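Updated 2026-04-12, with a longer bit on grout after several of you wrote in.

# How to get a glossy tile floor properly clean (and keep it that way)

When we moved into the house at Zelemlow the thing I loved most was the shiny tiled floor that runs from the front door right through to the kitchen. I loved it for a whole week! Then the sun came round in February, low and bright through the back door, and I saw every smear, every footprint and a sort of grey bloom over the lot that no amount of mopping seemed to shift. I mopped more. It got worse. If you're in the same boat, put the kettle on and have a read, because it's quite an easy thing to fix once you know what the bloom is.

## What the bloom is

Mostly it's old cleaner. Glossy tiles don't soak anything up, so whatever is in your bucket dries on the surface, and if you've been generous with the floor soap (I was very generous) you get layer upon layer of it. Dust sticks to that, then feet press the dust in.

## What you'll need

- A soft broom, the longer in the handle the better for your back
- Two buckets
- A flat mop with a washable microfibre pad, and a spare pad or two
- White vinegar or a small bottle of pH-neutral floor cleaner
- An old toothbrush
- A dry towel you don't mind ruining

Please check that your tiles are ceramic or porcelain before you go near them with vinegar. Marble, limestone and travertine will etch, and the marks don't come out. If you aren't sure what you've got, use the neutral cleaner and leave the vinegar for your chips.

## Step 1: Sweep, then sweep again

I used to skip this, or give it a quick once-over in the middle where people look. Grit is what dulls a shiny floor over the years, and pushing a wet mop over it is a bit like sanding. Start at the wall furthest from the door and work backwards in long, slow strokes, keeping the bristles on the floor at the end of each one so you don't flick the dust up. Go along the skirting boards separately. Wait ten minutes for the fine stuff to settle and do it once more.

## Step 2: Strip the old soap

Fill one bucket with warm water and add a small cup of vinegar. Fill the other with plain water for rinsing the mop. Do a patch no bigger than a bath mat, leave it wet for a minute or two, then go over it again with a bit of weight behind the mop. Rinse the pad in the plain bucket, wring it hard and move along.

You'll be horrified by the colour of the rinse water. Change it as soon as you can't see the bottom. My first go took all afternoon and more buckets than I care to remember, but I've only had to do it that thoroughly once.

## Step 3: The grout

Grout does soak things up, unlike the tiles, and vinegar isn't kind to it if used often. Mix bicarbonate of soda with a little water until it's like toothpaste, rub it along the lines with the old toothbrush, and leave it for 15 minutes before wiping off. Kneel on a cushion! I do the strip by the cooker and the bit inside the front door, and let the rest look after itself.

If yours has gone dark all over, it may want resealing. The floor in our hall, from a little firm called Prillurik, came with a leaflet saying to reseal every couple of years, and of course I found the leaflet long after I needed it.

## Step 4: Rinse and dry

Go over everything with clean water and a fresh pad, wrung out until it's barely damp. Then drop the towel on the floor, put both feet on it and shuffle about. It looks daft, the children think it's marvellous, and it gives you a better shine than any polish I've bought.

## Keeping on top of it

Sweep every day or two, damp mop once a week with plain water, and use a capful of cleaner every third or fourth time. A good doormat helps more than anything in a bottle. Wash the mop pads without fabric softener, as it leaves a film and you'll be back where you started.

Store your broom hanging up or bristles upwards. Stood on its bristles it gets a bend like a bad fringe, and then it misses a strip on every stroke.

Next time I'll be tackling the shower screen, which I've been putting off since well before Christmas. 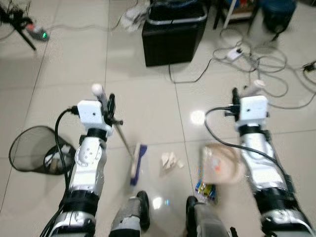 *A long broom over glossy beige tile.*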